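**Refinishing old plank floors – oil or poly?**

**rpadilla**
We rent out the upstairs of a house in Brisden and the floor is original plank, worn gray in the traffic paths. The tenants leave in October. I have a quote of 1,681 for sanding and three coats of water-based poly. Is that worth it, or should I clean it and oil it myself?

**Haris Kolev**
Oil. You can patch a bad spot later without redoing the room. Poly on a rental gets scratched by the first desk chair.

**eunji_w**
I disagree. Oil needs redoing every year or two, and tenants won't do it. My poly is eight years old and looks fine.

**Haris Kolev**
Eight years with one careful owner – that's a different case.

**rpadilla**
Drum rental here is 60 a day plus paper. My worry is how much wood is left above the nails.

**jtannous**
Pull a floor vent and look at the edge of a board. If the nail heads are already near the surface, skip the drum. Scrub it, let it dry for a few days, then oil. My own planks are dark and pretty weathered and I stopped fighting it. 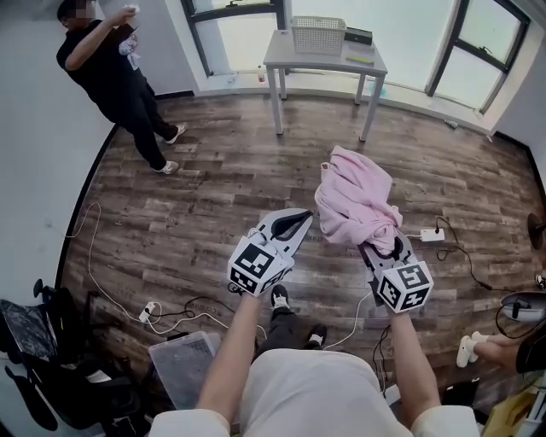
**Marites**
Jihad is right about the vent. I'd also test a closet corner first, and if there's old wax in there neither finish will stick until it's off. Mineral spirits and a white pad, then wipe.

**rpadilla**
I'll pull the vent tonight. Leaning toward oil.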